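Cukbridge Replay – session review and labelling software

Desktop, Linux and Windows
Current version: 6
Licence: per seat, yearly
Trial: 13 days, full features, no card needed

I started writing Cukbridge because I was sick of scrubbing through gripper recordings in a video player with a spreadsheet open beside it. If you've ever done that for a whole Thursday you know exactly what I mean (and your neck does too). You pause, you write down a time, you hit play, you've lost your spot, and then someone asks which version of the labels you were working from. So I wrote myself a little tool, then Vija Rätsep in our office started using it, and then she started sending me lists of everything wrong with it. Most of what's on this page came out of those lists!

What it does

Replay opens a folder of recorded sessions and lines everything up on one timeline: wrist video, finger opening, pose track, and whatever other signals you logged. You mark the bits you care about, give them a label, and export clean segments your training code can read. That's the heart of it. I've tried hard to keep it from growing into one of those programs with forty toolbars.

The timeline is the part I'm proudest of. Drag anywhere and the video keeps up, even on long sessions, and the finger opening is drawn right under the picture so you can see a close coming before you get to it. Arrow keys step a single image at a time. Hold shift and you jump from one grasp to the next. I use that shortcut so much I've worn the arrow off my keyboard.

Finding the grasps for you

Grasp Finder runs over a session and suggests where each grasp starts and ends. It looks at the finger opening first and the video second, and it puts a confidence next to every suggestion so you can sort the dodgy ones to the top. You accept, nudge or bin them. On rigid things like mugs and boxes I mostly just accept. On cloth I nudge a lot more, and I'd rather say so here than have you find out in the trial.

Blur scoring

Every image in a session gets a blur score, and there's a slider to hide anything past your limit. My advice is to go easy on it. When we first added scoring I set the limit way too strict and threw out most of our laundry sessions, which was a bit of a low point. Fast wrist turns are a normal part of reaching into a drum, and if you strip them all out your policy never learns what the approach looks like. These days I leave the streaky ones in and tag them, so the training side can decide how much weight they get.

Cloth labels are the other thing I get emails about. Draw one mask per garment and you'll be there till February. What works for us is a target mask and nothing else: the piece between the fingers gets an outline, and the rest of the pile stays unlabelled. 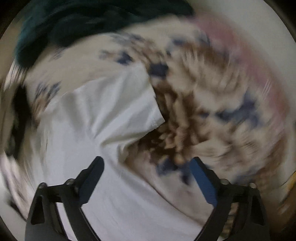

If the target changes halfway through a reach, split the segment there and start a new one. Replay carries the old outline over as a starting point, so you're only fixing the edges. And please don't feel you have to decide what every dark lump is. There's an "unsure" label for a reason, it exports properly, and I use it every day.

Nghĩa Lò wrote the outline tracker and he's very fond of sleeves, so give those a go first. Plain fabric on a busy print tracks nicely. Print on print is where it wanders, and you'll want to check it every few steps.

Exporting

Segments go out with their labels, pose track and blur scores in a single folder. There are export presets for Pornach and Shahbazi, and a plain one that's just images and a text table, which is what I'd pick if you wrote your own loader. You can queue 1000 segments in one go and head off for lunch. The queue picks up where it left off if your machine goes to sleep, too – that was number one on Vija's list for ages.

What you'll need

A reasonably recent graphics card for the outline tracker. Everything else runs fine on an ordinary laptop. Recordings stay on your own drive, and nothing gets uploaded anywhere unless you set up a shared project yourself. Shared projects hold up to 3000 sessions.

Things it doesn't do

It won't train your policy, and it won't drive your arm. It doesn't do live capture either; for that we use Rimmont and point Replay at the folder afterwards. Depth video opens but you can't draw on it yet. I'm working on that one now.

Questions before you buy

Send me a note through the contact form and tell me what sort of recordings you've got. If they're in some odd format, attach a short one and I'll see if I can get it open. I answer most mornings before 10, coffee permitting.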